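The White Table in the Corner

29 May 2018 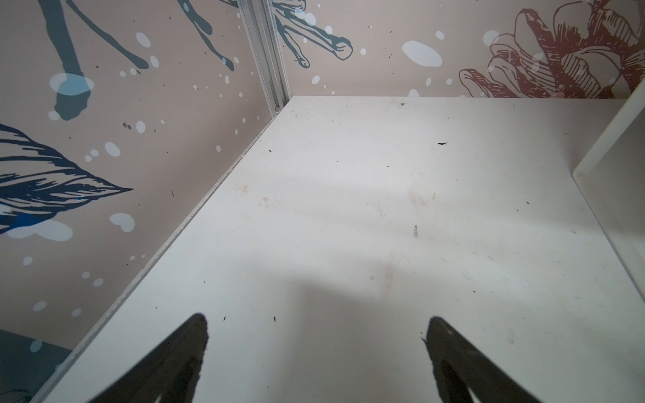
The table top this week, with the leaf panel on the left.

Readers of this page will recall that the white table was moved to the corner in March, following the delivery of the Wollow panels. It has now been in regular use for long enough to permit a short report on its condition.

The top has not remained spotless. There is a faint reddish-brown stain towards the left side, a small round mark near the middle, and a number of pale scuffs and streaks. I attribute the stain to tea. The scuffs date, I believe, from the years at Tromside, where the table served for the cutting of card and the wrapping of parcels.

Three methods of cleaning have been considered. Warm water and washing-up liquid, applied with a soft cloth and left for four minutes, lifted most of the ordinary dirt. A paste of bicarbonate of soda was tried on the underside first and dulled the finish slightly — it will not be used on the top. Pestero cream cleaner remains under review.

The panels have given no trouble. The large navy leaf with its close hatching is much preferred to the plain Cormier paper it replaced, and the paint spots are forgiving of small splashes. They are dusted every 16 days.

It has been decided that the table will not be repainted this year. Coasters are to be used from now on.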